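Search this site Search Go
8 min read

Speaker notes: Student project session, Friday, 2 pm
Collecting grasp demonstrations with a hand-held gripper
Speaker: Birutė Baranauskienė

Slide 1. Title
Give name and course. Normunds Kuusk supervised the project and will take the questions on calibration. Say now that the code link is on the last slide, so people stop photographing every page.

Slide 2. What the course asked for
One term, one working data set, one trained policy. Teams chose their own objects. Ours was Team Gramstead, and we chose small plastic parts. The other team, Trollenitz, took kitchen items. The marking scheme gave most weight to the data set and its notes, less to the policy score. Mention this early. It explains the balance of the talk.

Slide 3. Why hand-held
No arm time needed to record. The lab arm was booked by the third-year course until March. With the hand-held tool a demonstration takes seconds and can be done at any table. The cost is that the pose of the tool has to be recovered afterwards from the video, and some recordings fail at that stage.

Slide 4. Numbers
Target: 500 demonstrations. Kept after checking: 437. The rest were dropped for lost tracking or for a finger opening that could not be read. Do not read the table out. Point to the bottom row and move on.

Slide 5. Recording procedure
Read in order, slowly:
- Clear the lens with a dry cloth.
- Run the mapping pass first, one slow loop round the table.
- Open and close the fingers fully, twice, for the width calibration.
- Record the demonstration. Start and finish with the fingers open.
- Name the file before starting the next one.
Most of our early losses came from skipping the second item. The Vasiliauskas handout covers it on its first page and we had not read it properly.

Slide 6. Finger pads
Breder pads, black and rubbery. Two problems. A thin rod can roll between the pads when the grip closes off centre. The clip end can also hide the rod from the camera. We changed the approach angle and left the pads alone. Pause on the picture long enough for the back row to find the blue rod and the white clip between the pads.
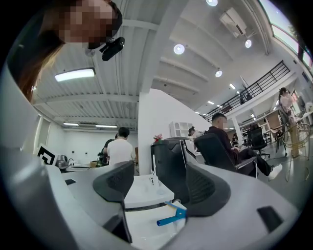 Slide 7. Training
Standard course recipe, no changes to the network. Trained overnight on the shared machine. Two runs, same settings, different seed. State plainly that two runs are too few to say anything about spread. If asked why not more: the queue.

Slide 8. Results
Picking up the rod by itself: good. Rod with clip attached: weaker, mostly from closing too early. Show the failure clip once only, with the sound off. Trollenitz had the same early closing with spoon handles, so the width signal is the likely cause. We have not tested that.

Slide 9. What we would change
Check tracking on the same day, before the objects go back in the box. Keep a log of which member of the team recorded which file. Agree on one way to hold the tool.

Slide 10. Links and thanks
Code, data notes, handout. Leave this one up during questions. Pass calibration questions to Normunds.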